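Gripper trials FAQ

Last touched in November, Leonardo's edits are in. Ask before you change numbers.

What are we comparing?
Two grippers, same arm, same controller. The Sorov is the two-finger parallel one. The Dirno is the hand with long fingers. Both run in sim first, then on the bench.

Why sim first?
Cheaper. Nothing to sweep up. Also we can run all night and read the logs over coffee.

How many runs so far?
411 in sim, 261 of them with the Dirno. Bench is way behind, 31 total. Yes we know.

Which one is winning?
Depends on the object. Boxes and anything with flat sides, Sorov, not close. Round stuff lying on the floor is better with the Dirno, when the approach is right. When it's wrong the fingers just push the thing away from you.

Do I need to swap the controller config when I swap grippers?
Yes!! Finger limits are different. Load the right file, restart, then home the arm. Amedeo lost a whole Thursday to this.

Which camera is everybody using?
The Droltow head camera for anything on the floor. Wrist camera is optional and most runs dont have it. Please don't mix the two in one batch, the success numbers stop meaning anything.

The recorded views have black bands top and bottom. Bug?
No. The sim renders wide and the recorder pads it. Leave the padding in, the replay tool expects it. Crop on your own copy if you must.

What counts as a grasp?
Object off the floor, held for the full timer, no contact with furniture. Touching the cabinet = fail even if you get the thing up. Write down which it was.

Why so many floor pickups?
Because that's where the two grippers differ most. Shelf pickups came out nearly the same, so we stopped adding new ones. The Farina room is the default scene for floor work now, wood floor, open cabinet, white bin, a bottle to go after. 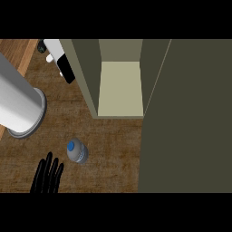
Where should the arm start?
Low, fingers open, palm turned toward the object. Start too high and the planner takes a silly route past the furniture. There are 19 saved start poses in the shared folder, use those before making your own. If you do make one, name it properly, "test2_new" is not a name.

My fingers go straight through the object. What now?
Collision mesh didn't load. Restart the scene. Still happening, check the object file has a mesh in it at all, a couple of the older ones never did.

Do sim results match the bench?
Sort of. Ranking matches, the actual rates don't. Friction on light plastic is the usual suspect. Leonardo Fiore is working on new values, don't tune your own in the meantime.

Can I add an object?
Sure. Send the file and the real weight to Amedeo Galli. Weighed on a scale pls, not guesed.

Where do failed runs go?
Same folder as the good ones. Keep all of them.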